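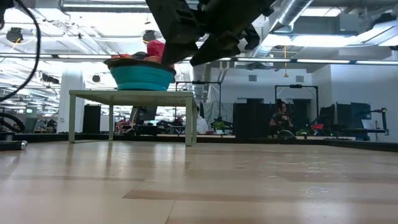
Ustesbridge Golf Club: Visitor FAQ

Do I need a handicap to play?
No. We ask that you can get round 18 holes at a fair pace.

How early can I book?
Two weeks ahead. Members get first pick of tee times before 9 a.m.

Who designed the course?
Savvas Chatzigeorgiou laid out the original holes. Golshifteh Mohammadi rebuilt the greens later.

Can I rent clubs?
Yes - ask at the Papadakis desk in the pro shop.

Are carts allowed in January?
Only on the paths.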